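Re: [cell-planning] Second picking cell – what would you budget for first?

Subject line kept so the archive threads it properly. Quoting the part I'm answering and trimming the rest.

> We have money for one bin picking cell this fiscal year and the
> request has to be in by the end of January. Everyone here wants to
> talk about the arm. I have a quote for the arm. What I don't have
> is any feel for the rest of it: gripper, hoses, bins, test items,
> spares, the bench itself. Our purchasing office wants line items
> and hates it when we come back for more. If you were doing your
> first cell over again, what would you put on the list that you
> left off? And is it crazy to ask for a pile of household stuff
> as a "materials" line?

Not crazy at all, and I'm so glad you asked before the form went in! We set up our first cell at Kaladberg with a budget that was nearly all arm, and we spent the following year buying the rest of it in dribs and drabs out of the office supplies account. I'm now writing the request for cell number two, so most of this is fresh. Take what's useful.

Start with the dress pack. I mean the hoses, the cables, the fittings, the brackets that keep all of it off the joints. Our first budget had a single line for "cabling" and it covered the cables that came in the crate. Then we added a vacuum line, then the sensor leads, then the connectors to make those removable, and each one was its own little purchase order. This time I have a separate section for it, with a full spare set of everything that bends. The bends are where things wear, and waiting on a hose while a whole cell sits idle is a miserable way to spend a week.

Second is the end effector, and here I'd ask for two from the start. We priced the Stanell fingers with a set of spare tips, and the tips alone came to 58 dollars a pair. That's cheap compared to almost anything else on the page, so I put in plenty. You'll be driving the tips into the bottom of a bin all day long. Soft things are the worst for this. Cloth lies almost flat and the only way to get hold of it is to go right down to the floor of the bin, so whatever touches the floor should be something you can swap out with a hex key and no paperwork.

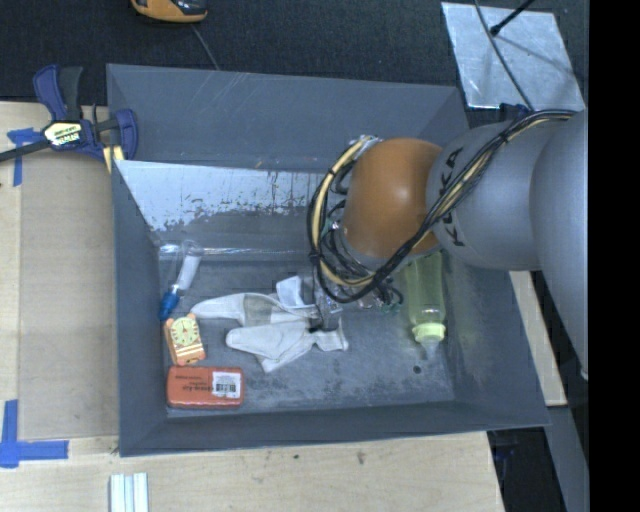
Bins are the next one. Buy several of the same model in the same order. We got ours one at a time and the second one had a slightly different wall slope, so everything we had taught the planner about the first one had to be checked again. Ask for deep bins if your arm can reach them – the tall walls make the problem more honest, and you can always do the easy stuff in a shallow tote later. Budget for the way you hold them down, too. Bar clamps are fine and I will defend them to anyone. They go on in seconds and come off in seconds, and a decent pair costs less than the drawing for a custom fixture. Put colored tape on the same line. You want marks on the bench so that whatever gets moved goes back to where it was.

Now the items! This is the part people laugh at in the budget meeting, and it's my favorite part. We asked for 500 dollars for test objects and I wish we'd asked for double. My advice is to shop for trouble on purpose. Get something clear, something soft, something shiny, something with a silly outline. A baby bottle is wonderful for this: see-through, round, and it has a top that's a different shape from the rest. Novelty clocks are great. Anything in thin clear packaging will teach your depth sensor humility. White cloth items should be on there in quantity, as they get dirty and go out of shape and then your comparison runs aren't comparable. Buy duplicates of everything and put a set away in a closed box on day one. Products get redesigned and you won't find the same one again.

For the purchasing office, we call it "consumable test articles" and attach a list by type, with no brand names, so we can substitute. It went through without a question last time.

For the bench, lumber is fine. Please don't let anybody talk you into machined tables for a first cell. Plain boards let you move a bin four inches to the left on a whim, and you'll have a lot of whims in the first few months. We set aside 1,000 for wood, hardware and a decent saw blade, and there's still a bit left in it.

Things I'd hold back on: the Sengar enclosure (lovely, but it fixes your layout before you know your layout, so talk to your safety people about what they'll accept for a movable cell) and the Clirnach service plan at the top tier. The middle tier got us a person on the phone the same day each time we called. I'd sooner spend the difference on a second gripper.

Last thing, and I feel strongly about it – put in a contingency line and give it a real name. Ours is "integration hardware" and it's around ten percent of the total. It paid for fittings, a longer air line, a different mount and a lot of zip ties.

Happy to send my draft spreadsheet off-list if you want the categories. It's ugly but the columns add up. And please post what you end up ordering, especially the test articles. I'm always looking for new awful objects.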